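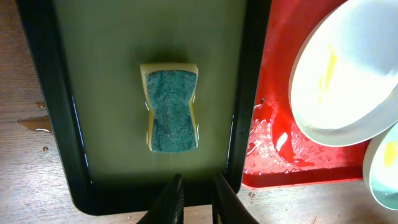 The Great Dishwasher Holdout

I have lived in the same rental on the edge of Jornevthorpe for 17 years, and in all that time I have never owned a dishwasher. People take this personally. My sister-in-law speaks of it the way other families speak of an uncle in prison.

The kitchen was laid out by somebody who ate elsewhere. There is one stretch of counter, one drawer that opens, and a gap beside the stove that is almost wide enough for a dishwasher and exactly wide enough for a broom. I measured it again in October, in case it had grown.

So I wash by hand, and I have opinions. Glasses go first, while the water is still respectable. Then silverware, then plates, then whatever had cheese on it. My mother did it in this order and so did hers, and I have seen a grown man in Kaketon start with the roasting pan and then wash the wine glasses in what was left. We are still friends, but I bring my own cup.

Eggs are a separate subject. Hot water is what everyone reaches for, and hot water cooks egg onto the dish like grout. Use cold, and use it early. I learned this at 5 in the morning in the kitchen of the Grandorthorpe, a hotel that paid me very little to scrape breakfast off things for one long summer.
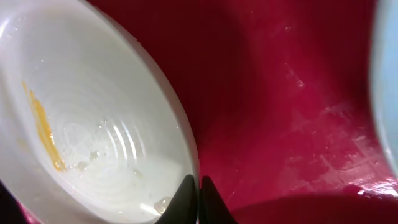

Posted by the author
Chief dishwasher, bottle opener and sole staff of this blog

The hotel had a machine, I should say. It was the size of a garden shed and it broke every time a wedding came in. On those nights there were three of us at the sinks, and the head cook would walk by and tell us it built character. Mine must have been finished early, as I quit before Labor Day.

What I did take away from the place was a fondness for the chore. You stand there, your hands are busy, and you can't reasonably be asked to do anything else. I have planned vacations at the sink. I have won arguments there that I lost badly in the living room. If the phone rings, well, look at my hands.

My one extravagance is the drying rack, which came from Sabbagh, the hardware store by the bus station, and cost me 50 dollars. I walked around it for a month before giving in. It has a separate place for knives and a little spout that drains into the sink, or would, if my counter were level. My counter leans toward the stove. I have folded a matchbook under one foot, and on most evenings the water goes more or less where it was told.

The landlord has offered to put in one of those countertop machines when he redoes the floor. He has been redoing the floor since before I bought the rack.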